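Packing for the Lostcombe line

The railcar from Wisby to Lostcombe takes most of a day to cover 170 kilometres, and it has not had a buffet since September. Regulars have adjusted. They board with thermoses, cold sausages and whatever the bakery at Marwat had left, and by the second siding the whole carriage smells of mustard.

The timetable lists 11 stops, two of them by request only. The longest wait is at Marwat, where the crew changes and passengers can stretch their legs on the gravel -- there is a tap, but no shop on the platform. A return fare covers one large bag and one box of food per seat.

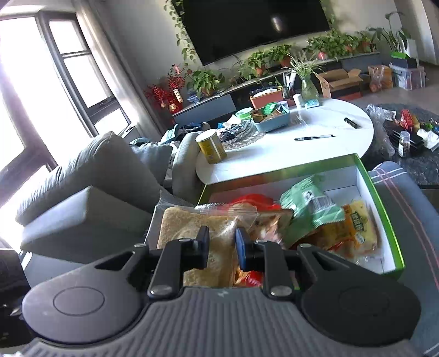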